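Notebook > Line Play > May entries

4 min read

Saturday, after lunch

Finally sat down with the spring scrimmage film, all of it, coffee in hand and the good chair to myself. I promised Tamer I would write up the left side of the Lurnville line before he comes by, so this is mostly for him and for Honeylyn, who has to turn my scribbles into the drill sheets. Sorry in advance, Honeylyn, you know how I get once the film is rolling.

Started with Jomar Baluyot at left tackle. He played guard for us all last fall and you can still see it in the way he sets. His first step is short and flat, a guard's step, and it leaves him a half stride behind anyone coming wide. Against Talavera's inside rushers that was perfectly fine, he stoned them, really lovely hands, low and tight inside the chest plate. But every time they lined the end up wide of the tight end's spot he had to turn his hips and run, and once his hips are turned he's giving up the inside counter. I have it happening on back-to-back snaps in the second series. The first one he recovered. The second one Guido had to throw the ball at somebody's ankles.

I went back and forth on whether it's his feet or his eyes. Ran the second one over and over, slow, then at full speed, then slow again. I think it's his eyes first. He's peeking in at the guard to see if he has help, and the set starts late. By the time he looks out, the end is even with him. So before we tear his stance apart (Alfredo wants to widen it, and he may turn out to be right) I'd like two weeks of just getting him to look at his man before the snap and keep looking.

He's listed at 295 now, up from the fall, and carries it well. He wasn't blowing hard late in the scrimmage like some of the others, bless them.
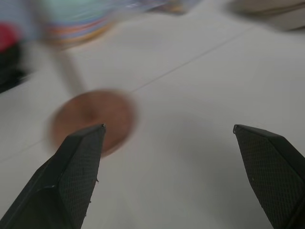 Why not leave Baluyot at guard, where he was already good?

Depth, mostly. We have three fellows who can play guard on a Friday night without giving me heartburn, and we have one who can reach a wide rusher at all, and that's Jomar. If he goes back inside we're sliding protection left on every passing down, and Talavera spent the whole scrimmage showing us they know what to do about that.

Now the run game, which I enjoyed a great deal more. The outside zone to the left is the best I've seen us run it. Jomar's short step helps him there, he gets his second foot down in a hurry and he's under the end's pads before the end has made up his mind. On the long one, the one everybody was hollering about on the bus, watch the center instead of the back. He gets a piece of the nose, passes him off and climbs to the linebacker without ever crossing his feet. I'd show that clip to every kid we have.

The backside was sloppier. Twice the right tackle stood up and watched, and I'll talk to him about it kindly. He's new and he tries hard.

Gatchalian's numbers, copied off the back of his call sheet so they don't get lost in his truck again: 4 pressures allowed on the left side, 4 on the right. I'd have guessed the left was worse, so I went through and checked him, and he had it right. The ones on the left just looked uglier because they came from Guido's blind side and he never saw them.

Sled news. The old Jetano sled has a bent shoe on the far left pad and drags in a circle when the boys really get into it. Alfredo priced a new Grurkance and came back with 3000, and I had to go for a little walk. I'm going to see whether the shop class can straighten the shoe first. If they can't, we'll talk.

For the week:

Mirror drill with Jomar every day, no hands, eyes on the belt buckle. Start at half speed. Tamer to play the wide rusher because he's the only one of us who can still move.

Vertical set against air, first two steps only. Mark the landing spots with tape so he can see how flat that first one is coming out.

Counter move off the speed rush, but hold that one for the second week. I don't want him guessing inside before he's comfortable outside.

Honeylyn, the clips are in the usual folder, second series and the long run. Please put the center's clip at the top.

Haven't gotten to the punt team. Tomorrow, if the rain keeps up.

Get new notebook entries by email. Enter your address to subscribe. You can unsubscribe at any time.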